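How to wash and dry microfibre towels so they stay soft

Nov 3, 2022

Microfibre towels are cheap to run and quick to dry, but most of them are ruined within a year by being washed like cotton. The method below works for cleaning cloths, hair towels, gym towels and the thick plush sort sold for drying cars.

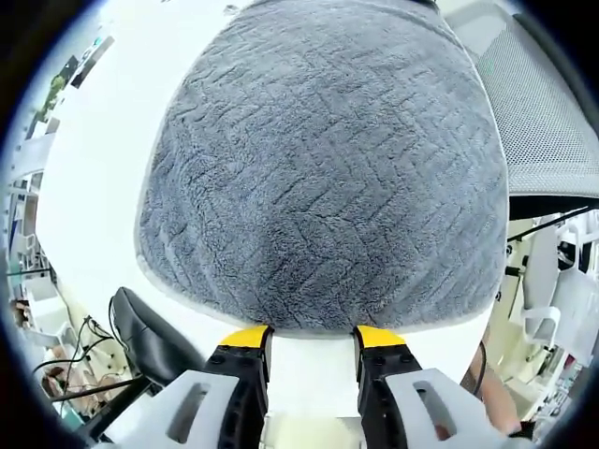
The fibres are usually a mix of polyester and polyamide, split very finely. It is the gaps between them that pick up water and dirt. Anything that coats the fibres or melts them closes those gaps, and the towel then pushes water about on the surface. Nearly every rule in this guide comes back to that.

What you need

A liquid detergent with no softener in it
White vinegar
A bucket or a large bowl
A soft brush, such as an old nail brush
A clothes airer or a line

I use Flakley liquid, the unscented one. Any plain non-bio liquid will do. Powder can be used if it dissolves fully, but on a cool wash it often leaves grains in a deep pile.

Step 1: Sort the towels

Keep microfibre away from cotton. Cotton sheds lint all through the wash and microfibre holds on to it. If you have only a few towels, wash them with other synthetics such as sports shirts or fleece-free leggings.

Sort by dirt as well. Towels that have touched engine grease, wheel cleaner or floor polish should go in a load of their own, or be kept for dirty jobs from then on.

Check the care label before you go on. Most say 40 degrees, some say 60. If yours says less than the figures given here, follow the label.

Step 2: Shake and brush

Take the towels outside and give each one a good shake. Brush out crumbs, grit and pet hair with the soft brush, going one way only. Grit left in a towel will scratch paint or glass next time it is used.

Step 3: Soak if needed

Lightly used towels can skip this. For anything with a smell or a greasy patch, fill the bucket with lukewarm water, add a small squirt of detergent and leave the towels in for 2 hours. Press them down now and then. Do not wring them hard, as this can pull the stitching at the hem.

Step 4: Wash

Set the machine to 30 or 40 degrees on a synthetics cycle. Use half the detergent you would use for a normal load. Fill the drum loosely so that the towels can move.

Do not use fabric softener. It coats the fibres, and one wash is enough to notice it. Leave out bleach too, which weakens the polyamide. If someone else in the house uses softener, rinse out the dispenser drawer first – there is often a blue puddle left at the bottom.

Run an extra rinse if the water still looks cloudy or soapy towards the end.

Step 5: Dry

Air drying is best. Hang the towels by one edge, well spaced, out of strong sun. Thin cloths are ready in a couple of hours indoors. A thick towel can need a night.

If you tumble dry, use the lowest heat and clean the lint filter beforehand. Do not add dryer sheets, which do the same harm as softener. Never iron microfibre. The tips of the fibres melt and go stiff, and this cannot be put right.

Bringing back a stiff towel

If the cause is softener or old detergent, there is a fair chance of saving it. Mix 80 ml of white vinegar into 5 litres of warm water, soak the towel for half an hour, then wash it again with no detergent at all. You may have to do this twice. Never mix vinegar with bleach.

To test the result, spill a spoonful of water on the worktop and lay the dry towel over it. A good towel takes it up at once. If the water only spreads, repeat the soak or move the towel to the rag box.

Storing

Put them away fully dry, in a closed drawer or a lidded tub. On an open shelf in a garage they collect dust, and you will be back at step 2 before you have used them.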